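Speaker notes, Kimbridge workshop on learning from demonstration
Talk slot: 20 minutes plus questions. Do not use the questions to finish the talk.

Slide 1. Title
Say the title once and move on. It was longer in April. The short version is "Cutting the boring part," and the claim is that the boring part of a demonstration should mostly stay in.

Slide 2. What we thought
Start with the confession. We had 308 demonstrations recorded with hand-held grippers, wrist camera only, all tabletop pick and place. We trained a policy on them and it was mediocre in a way that was hard to be angry at. It reached, it dithered, it closed on air with great confidence.

The theory in our group was dead time. People doing demonstrations pause. They wait over a bare table before they go in. They hang around after letting go. All those frames teach the policy to do nothing, and doing nothing is easy to learn. So we wrote a trimmer, called it Odoi, and were very pleased with it for a week.

Slide 3. What Odoi does
Keep this under two minutes. People will want the thresholds and they can have them at the poster.
Odoi looks at two signals: how fast the gripper is moving through space, and how fast the opening between the fingers is changing. If both stay under a threshold for long enough, the stretch is marked idle. Then we choose what to do with it. Version one threw all of it away. Remember to say "version one" in a tone that suggests there was a version two.

Slide 4. Version one
Results on Curnorgate, our task set. Seven tasks, same arm and same starting positions for every policy. Trimmed training data beat untrimmed on four tasks and lost on the other three. Pause here. The four are the ones where the object is already in view at the start. The three are the ones where it isn't.

If anyone laughs, good. We laughed too, later.

Slide 5. What was in the trash
We went back and watched the discarded stretches, which I recommend to anyone with a free afternoon and low expectations. A lot of it is fingers open over a tabletop. Wood grain. More wood grain. You start to have opinions about wood grain. 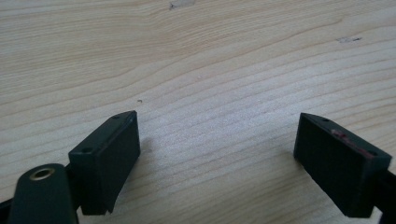

Click through at normal speed, don't rush. The point to land is that we had put two different things in one bin. One is waiting: the person has stopped and nothing about the next move depends on where they stopped. The other is setting up: the person is slow, or still, with the fingers already opened to the width they want. By speed alone you can't tell them apart. By what comes next, you can.

Slide 6. Version two
So the new rule asks a second question. Take an idle stretch and look at the motion that follows it. If the finger opening at the end of the stretch is close to the opening just before the grasp, keep the last part of the stretch. If it isn't, drop it. That is the whole method. It fits on one slide because there isn't any more of it.

Mention that after this filter 223 of the 308 demonstrations still had at least one stretch removed. Reviewers assumed we had ended up cutting almost nothing. We cut plenty, we just got pickier about the leftovers.

Slide 7. Results again
Version two beats untrimmed on all seven tasks. It beats version one on the three we lost and ties it on the four we won. Read the chart left to right. Do not say "significant" unless you are ready to talk about seeds, and you are not ready to talk about seeds before lunch.

Slide 8. What this doesn't show
Be plain. One arm, one style of gripper, tabletop only. The Luveck set, with the drawers and cabinet doors, is recorded but we haven't run it. My guess is that the rule gets worse there - a person holding a drawer open is idle by every measure we have and is doing the most important job in the demonstration. If somebody raises this, agree quickly.

Also: the lookahead needs a grasp to look ahead to. For pushing tasks we currently skip trimming and feel bad.

Slide 9. If you want to try it
Run the trimmer on your own data with deletion turned off and watch what it marks before you train anything. Would have saved us most of the spring.

Backup slides
Threshold sweep (someone always asks). Per-task plots. Failure clips, sound off - there is swearing on the third one.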